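Robotics and Automation – Course Texts

Chapter 7
Showing a Robot What to Do 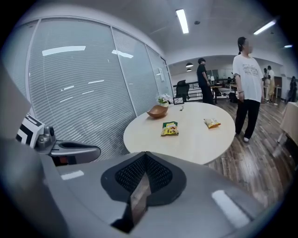 There are two common ways to teach a robot a task without writing out each movement in code. In the first, a person does the task by hand, using a tool that records the motion. In the second, a person drives the robot from a distance and the robot stores what it was told to do. Both give a set of demonstrations, and a learning program then looks for a pattern in them.

Chapter 6 dealt with fixed programs, where every position is known beforehand. Those work well on a production line. They work badly on an ordinary table, where a snack bag may lie at any angle and a bowl may have been moved since the last attempt.

Hand-held tools are cheap and quick to carry from room to room. The person holding one feels the weight of the object and slows down naturally near the edge of a bowl. The drawback is that a human arm can reach places a robot arm can't, so some recordings have to be thrown away. In the Stondholm exercise used later in this chapter, 2,000 demonstrations were recorded and 1,332 were kept.

Remote control avoids that problem – every recorded movement is one the robot has made itself. It is slower, though, and new operators tend to grip too hard or stop short of the object.

By the end of this chapter you should be able to:

– describe both methods and say when each is suitable
– plan a short recording session for a simple pick-and-place task
– decide which demonstrations to keep

Section 7.1 starts with the hand-held method. Remote control follows in Section 7.2.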